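Bin picking cells: buying and budgeting questions

Frequently asked questions, last updated August

Who is this page for?
Sites that have been told they may put a picking cell in next year's budget and need to know what to ask for. It covers the Kerslake and Alton sites. Flemus has its own process.

What should the budget line include?
The arm is only part of it. Allow for the gripper, the camera, cabling, guarding, the bins, installation and training. People most often forget spare fingertips and cable dressing. Both wear, and both should be on the first order.

Can we reuse an arm we already own?
Often, yes. Send us the model, the controller version and the hours run. If the controller is too old for the picking software, a new one may cost more than the arm is worth.

How much floor space do we need?
Plan on 49 square metres for a two-bin cell, including the walkway. A single bin on a bench takes less, but ask before you draw it up.

Do we need to list every item we want picked?
No. A mixed sample is enough for a quote – hard blocks, soft cloth, boxes, anything shiny. Send the awkward ones too. Soft items affect the choice of gripper more than anything else.

Does the bin matter?
Yes. Deep metal bins with sloping sides limit how far the wrist can turn, and bright walls can confuse some cameras. Tell the supplier which bin you use before they quote.

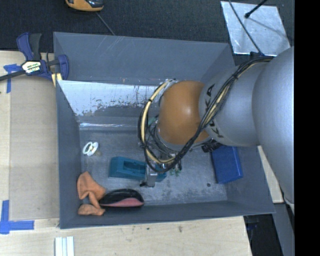 Paora Pirihi writes: we budgeted for the gripper and left out the hoses and cables, then had to find the money in the second quarter. Please put cable dressing on its own line.

It now has its own line on the form, under Vedex parts.

Is there a trial before we commit?
Yes. The standard trial is 1,000 picks using your own items. It takes 2 days and the fee comes off the order if you go ahead.

When do requests close?
Friday at noon. Late forms go into the next round.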